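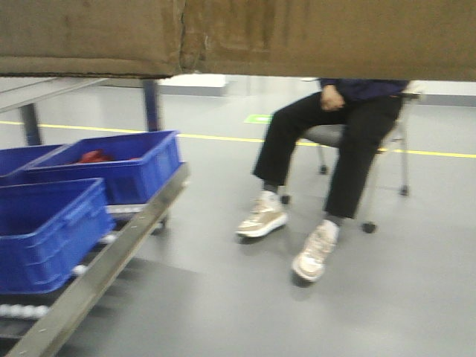
Beige and white sneakers, thick white soles, on a smooth gray floor with a yellow line across it.

Shoes and Clothes for Seated Work: Your Questions

2018-01-03
By Nayara Lins

Do I need special shoes if I sit all day?

Probably not. Shoe sellers would like you to think so, and I get their flyers too. If you sit the whole shift, a plain lace-up sneaker that fits is fine, provided your site allows sneakers. Check first. Some areas want a closed safety shoe whether you sit or stand.

Are thick soles better?

Better for what? A thick sole feels good on a long walk in from the parking lot. In a chair it mostly raises your knees a little, so you may want to reset the seat height. I have yet to see proof that it does anything for your back.

What about insoles?

I wore a $60 pair for most of a winter and couldn't tell them from the ones that came with the shoes. Nadhirah Kwok, two benches down from me, swears by hers. Try a cheap pair before you spend real money.

Are loose pants allowed?

At a fixed bench, usually. Hems that end above the ankle are the easy choice, as they stay clear of chair casters and don't drag. Near anything that turns, ask your lead. I wouldn't take a FAQ's word for it, including this one.

Does sock color matter?

No. Dark ones hide dirt. That is the whole argument.

Can I put my chair across the yellow line?

Ask what the line means where you work. It could mark a walkway, a storage edge or something left over from an old layout — I have worked in places where even the supervisors disagreed. Until you get an answer, keep your chair, your bag and your feet on your own side.

How should I sit?

Feet supported, knees apart if that's comfortable, and move now and then. Charts with exact angles look very scientific, but people come in different sizes. If your thighs press hard on the seat edge, lower the chair.

How often should I replace my sneakers?

When the heel is worn down or the sole has gone slick. Ignore anyone who gives you a fixed number of months — they haven't seen your shoes.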